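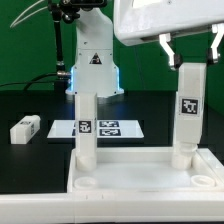

A robot arm holding one of the marked blocks at the tray, Prornari workshop.

Paid participants wanted: assembly tasks by hand and by robot

Prornari is looking for adults to take part in a study on household and shop-floor chores. We want to know how far machines are from doing small assembly jobs that most people do without thinking, such as standing a part in its socket or putting a piece of furniture together. Our view so far is that they can do some of it, slowly, with a lot of setup beforehand.

You will do the same tasks as the robot arms, first with your bare hands and then by steering an arm from a control desk. Afterward you fill out a short form on which steps were hard. The results go to our partners Kalport and Plametti, who make shelving and small home fixtures.

Parts carry printed black-and-white markers for the cameras. Close to the gripper, the view can be blurred and dark in places, and you will be asked to work from it in some rounds. 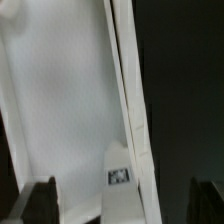

Who can apply

You must be 18 or older and able to use both hands comfortably. Glasses are fine. No experience with robots is needed. People who have worked in packing, assembly, cleaning or furniture delivery are especially welcome.

Sessions last 78 minutes and pay $100, by bank transfer. You may sign up for one session only. They run through August at our Castaño Street building, second floor, with elevator access.

The tall blocks have to stand upright on the tray, and the space between the gripper fingers is not large. 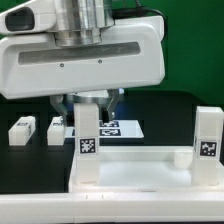 Expect to miss a few times when you steer the arm. Missed attempts count as results and do not affect your pay.

To apply, fill out the form at the front desk or on our website by May 23, 2025. Please list the times you are free and any allergy to latex gloves.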